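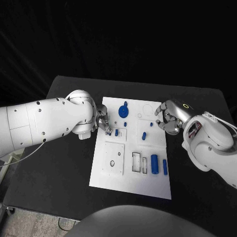 Fits and Fastening, handout 4 — peg boards and hole boards
Notes for the evening group, Jeltirstead. G. Tveit. Revised 29 September 2021

Bring last week's sheet. Bring calipers if you own any, the shared ones are slow to get round the room.

1. What a peg board is for

Old workshop teaching tool, also a toy, also a test of hands. A flat board, some parts, places for the parts to go. Looks like nothing. Teaches you clearance faster than a table of numbers does.

Words we'll use:
Peg — the part that goes in.
Hole — not always round, remember.
Clearance — hole size minus peg size. Negative means interference, ie. you need a press or a mallet.
Chamfer — the small slope at the mouth of the hole or the end of the peg. Do not skip it when you make yours.

Loose fit: drops in, rattles. Sliding fit: goes in by hand, stays straight. Press fit: we don't do these on a board. Somebody always tries. Then Ngọc has to drill it out.

2. Getting a peg in

Order matters. Find the hole, touch the edge, tilt a little, bring it upright, then push. Most people push first. If it jams at a slant, back off completley and start over, don't force it. Forcing rounds the edge of the hole and the board is spoiled for the next person.

Hold low on the peg for the start, higher once it has gone in a bit. Short pegs — fingertips only. Watch that your own fingers don't hide the hole.
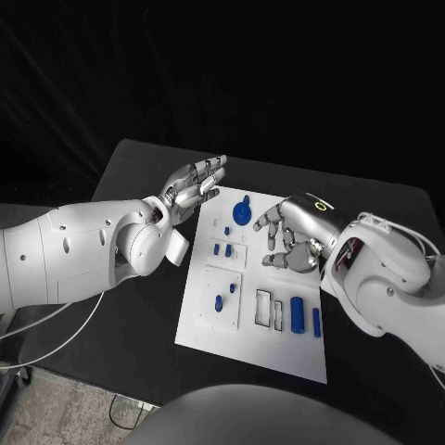 Other hand: steady the board if it slides. A heavy board or a cloth under it is better. The Peltwood boards are light and do wander.

3. Layout

Mark before you cut. Center lines first, then outlines, then check against the parts themselves. Leave room between parts for fingers, more than you think. Ngọc Quách's drawing for the Nordin set is in the folder, sheet 53, use the spacing from that.

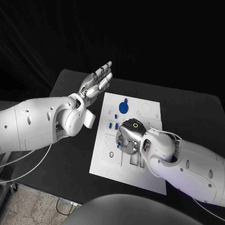 Color does more work than people expect. Parts should stand out from the board at a glance, and the board from the table. Small blue pieces on a white board over dark gray is a good combination, your eye goes right to the part. Wood on wood looks lovely and is a pain to use. If you paint, paint the board and not the inside of the holes, paint eats your clearance. Same goes for varnish.

4. For next time

Make one board, two pegs, one sliding and one loose. Any wood. Scrap bin is open, board blanks are under part number 1388 in the Inis catalog if you want to buy.
Measure each peg in two places, write both down.
Swap with a neighbor and try thiers with your eyes shut. Note which one you found first.

Gears and posts we leave until March. Read the page on shafts before then.

Questions: Gudrun Tveit, Jeltirstead workshop, ext. 3118 | © Jeltirstead Evening Classes | Back to top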